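Subject: Re: [manip-learning] Demo counts for the bin packing task

On the list this morning, someone at Pradbridge wrote:
> Does your 2,000-demo policy still beat the 1,288 one
> when the bags overlap? We see no gain at Dusport.

A short answer, with the table view and one wrist view from the Pamano task.
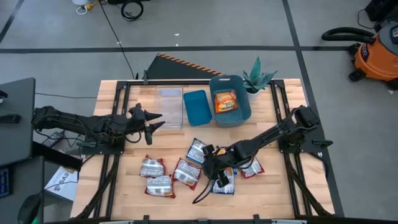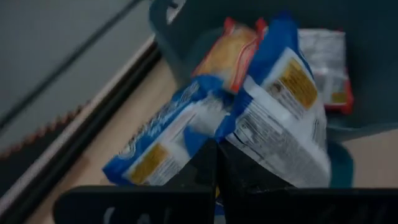

We do see a gain, but it is small and it all comes from the wrist views. Over 100 trials each, the two policies did equally well on bags lying apart on the table. The difference came once there were bags in the bin. When two blue-and-white packets lean on each other, as they do next to the fingers in the wrist view, the smaller policy often closes on both. Blur on the printing made no difference that we could measure — we trained with blurred crops anyway.

Dropping the table camera hurt both policies, and I would not try it with two arms. We plan to go up to roughly 3,000 demos in October, all with overlapping bags. If your Dusport set is mostly separate bags, that may explain your result. Could you post the split?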